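Tabletop pool tables, worth it or not?
Forum > Games and Hobbies > Indoor games

chinyere_w
My nephew turns 7 in March and wants a pool table. We have no room for a proper one. Has anyone bought one of the mini ones that sit on a table? I've seen a Hevell and a Jodis and can't tell them apart from the listings.

Gyubin S
We had the Jodis. The cloth was fine but the cues were too light and one tip came off in the first week. Glue fixed it. The kids played it most evenings over the winter, so I can't complain.

danladi_e
I'd save the money. The balls are small, the cushions hardly bounce, and it teaches bad habits. Take him to a club that does junior sessions.

Gyubin S
He's turning seven. He wants to knock balls into holes.

danladi_e
Fair enough, but she asked if it was worth it and I don't think it is.

Ibrahim Ibrahim
I disagree with Ebuka. I learned on one of these and moved to a full table later with no trouble. What matters is getting it level. Ours rolled to one corner until I put folded card under that end. Check the surface underneath as well. Our kitchen table has a dip in it.

chinyere_w
Level I can manage. What about noise? They live in a flat.

funmi_anozie
Put a towel under it if the table is stone or glass. Ball on ball is a click and no worse. Balls hitting the floor will bring the neighbours up. Also buy spare balls at the same time, as sizes vary between makers and odd ones don't play well together.

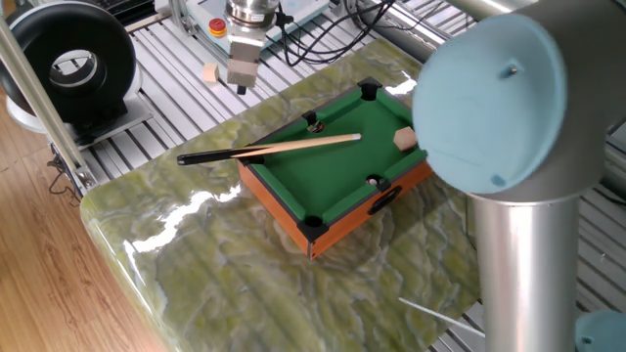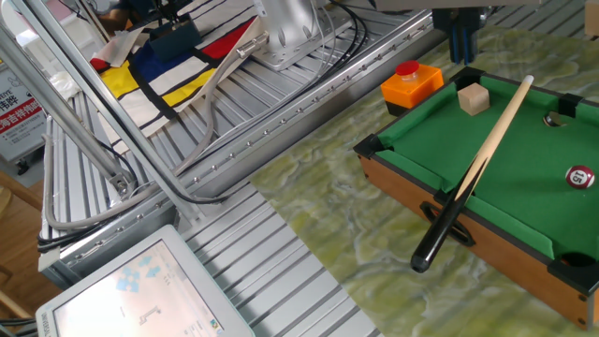 chinyere_w
Thanks. How do I measure a ball so I can order spares that match?

funmi_anozie
Stand it between two books pushed up against it on a flat surface, then measure the gap with a ruler. Do three or four balls and go by the most common size. If the seller only gives inches, multiply by 25.4 to get millimetres.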